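搜索 请输入关键词 热门：保洁 排班 酒店 搜本站

机器人收瓶子，保洁员收机器人的尾
Sollov酒店试用双臂机器人整理会客区，省下的弯腰和多出来的表格一样具体

Sollov酒店的会客区，每天最难对付的垃圾是喝剩的水瓶。客人谈事时一人一瓶，谈完起身就走，瓶子留在茶几上、沙发缝里，偶尔也留在花盆里。从三月起，这份活有一部分交给了一台双臂机器人，由承包酒店保洁的Sanix公司负责调度。

按Sanix的说法，试用期内机器人只做三件事：找到瓶子，拿起瓶子，把瓶子放到该放的地方。听上去不算宏伟，保洁班组倒觉得挑得准。一间会客室收拾下来，人要在矮茶几前反复弯腰，一个班轮完全部房间，腰比拖把先报废。
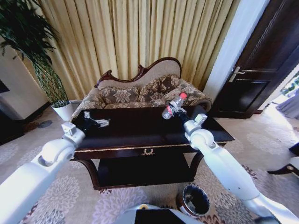
会客室内，机器人右臂夹起一只红盖塑料瓶，左臂悬在茶几上方。

首周的成绩单由班组自己记：机器人共处理瓶子419只，其中139只需要人补一手。补手的原因五花八门，有的滚到了沙发底下，有的被抱枕压着，还有几只里头剩了大半瓶茶，机器人夹起来之后停在半空，等人来拿主意。班组给这种情形起了个名字，叫“请示”。

请示多了，工作也就变了样。过去保洁员推着车一间一间做过去，现在是机器人先进门，人晚几分钟跟进，查漏、擦桌、铺平地毯角，再在平板上勾选机器人这一间干得如何。勾选表由做排班软件的Birkett公司提供，最初有二十多项，包括“抓取姿态是否自然”。班组集体表示，自己弯了十几年腰，从没人问过姿态自不自然。表格后来砍到了5项。

夹爪对付软瓶子也费过一番工夫。这类瓶身薄，力气大了捏扁，力气小了打滑，瓶里还有水的时候，捏扁的后果由茶几承担。现场调试的办法很朴素：保洁员把当天收来的各种瓶子排成一排，让机器人一只一只夹，谁的瓶子被捏得响，谁就喊停。
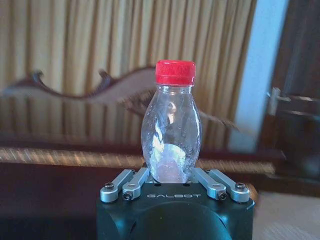
第169期

人手方面，酒店称试用期内不减员，会客区原来的排班也没有动。变动出在工时上：弯腰捡拾的时间少了，省下的工时挪去了客房层，那里的床单至今没有机器人愿意碰。有保洁员算过账，一天下来走的路几乎没少，弯腰确实少了，晚上回家还能再拖一遍自家的地。至于这算不算福利，班组内部意见不一。

工资单上也添了一行“设备协同补贴”，数额不大，据说刚够买几瓶水。班组争取的另一件事是培训：目前只有早班学过怎么让机器人暂停、怎么从夹爪里取下瓶子，晚班碰上请示，得打电话把早班的人从饭桌上叫起来。Sanix答应给晚班补课，课时算作上班时间。

回收那一头同样跟着改了规矩。收瓶子的Drumex公司要求瓶身倒空，机器人目前没有倒水这项本事，于是倒水仍归人管，拧盖也归人管。班组在工具间里多摆了一只水桶，桶上贴了张纸条，写着“机器人勿入”。

试用还要持续几周，之后酒店再定是否把机器人派去宴会厅。宴会厅的瓶子更多，桌布也更长。早班已经提出，去之前先给晚班把课上完。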